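# Workroom Organization, Unit 2: The Empty Shelf and the Clear Table

Clalterley Evening Program – handout to go with the Wednesday, January 6, 2021 session

Welcome back! In September we spent all our time on sorting, labeling, and the sad business of throwing things out. Now we get to the part I love most, which is deciding where things should live. Bring a pencil, a tape measure, and the floor sketch you made at home (a messy one is fine, mine has coffee on it).

## 1. Start from bare surfaces

Most of us organize around what is already sitting there. A box is on the middle shelf, so the middle shelf becomes "the box shelf," and ten years later it still is. For this unit I want you to work the other way and treat an empty shelf as a drawing you haven't started yet. It is such a pleasure to plan this way once you get going!

Two pieces of furniture matter to us this week:

- a shelving unit with open tiers
- a large, plain worktable

White is a lovely color for both if you can get it. Small parts show up against it, and so does dust, and so does the one thing you forgot to put back.

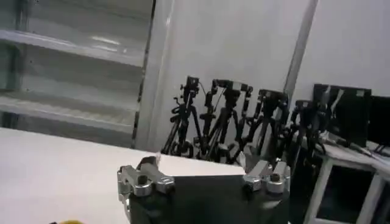 The Skernetti method (reading packet, first section) divides any workroom into reach, step, and store. Reach is whatever you can pick up from your working spot without moving your feet. Step is one or two paces away. Store is everything else, including the closet down the hall. Write those three words at the top of your sketch and draw a loop around each area. The loops will overlap, and that's fine – mine always do.

## 2. Giving each shelf a job

Think about tiers by height and by how often your hand goes there.

**Shelf nearest table height.** This is prime real estate. Put the things you use every session here, in open trays with nothing stacked on top. If you have to lift one thing to get to another, it will end up on the table within a week.

**Middle shelf.** Weekly things go here: refills, spare tape, the second pair of scissors, reference binders with the spines facing out.

**Upper shelf.** Light and seldom used. Empty bins, rolls of paper, packing material. Please keep heavy stuff off it.

Measure the clear height between shelves before you buy a single container. A bin that is 200 mm tall will not go into a gap of 189 mm, however hard you push. I have a stack of three at home that proves it. The Imar trays we pass around in class come in a low and a tall version, and I'd start with the low ones, even if the tall ones look like better value.

Write down for each shelf:

1. width, depth, and clear height
2. the job you are giving it
3. the one kind of item that is *not* allowed there

Number three sounds fussy, but try it. It's the rule that keeps a shelf from turning into a junk drawer.

## 3. The table

A worktable is for work in progress. Storage on the table eats it from the edges in, so guard the edges first. Our house rule, borrowed from the Steinarsdóttir worksheets, is that anything left on the table at the end of a session gets picked up, named out loud, and carried to its shelf. Saying the name feels silly for the first couple of evenings. Then you notice that the things you can't name are the same things that never had a home, and you've found your next label.

Check your table for these as well:

- Can you walk along at least one long side without turning sideways?
- Is the shelf you use most on the side of your stronger hand?
- Does overhead light fall on the work, or does your own shadow?

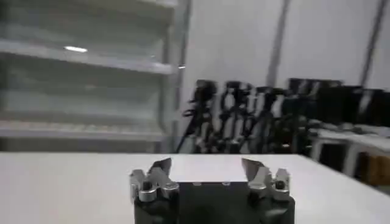
*Fig. 2. White shelving to the left, clear tabletop, black stands grouped behind the table.*

## 4. Tall and leggy things

Tripods, easels, music stands, floor lamps: they have small heads and enormous feet, and they don't belong on any shelf. Give them a floor zone of their own. Group them close together, behind the table or along a wall, and keep the walking side free. If they fold, fold them between sessions and stand them in a tall bin. Mark the zone on your sketch with a dotted line, including the full spread of the legs.

## For next time

- Finish the three-loop sketch with measurements.
- Fill in a shelf card for every tier you have, even the ones you think are hopeless.
- Clear one table completely, leave it overnight, and note what is on it by the following evening.
- Read the Skernetti section on shared rooms. It's short and really good on who gets the lower shelves.

Spare shelf cards are in the folder by the door.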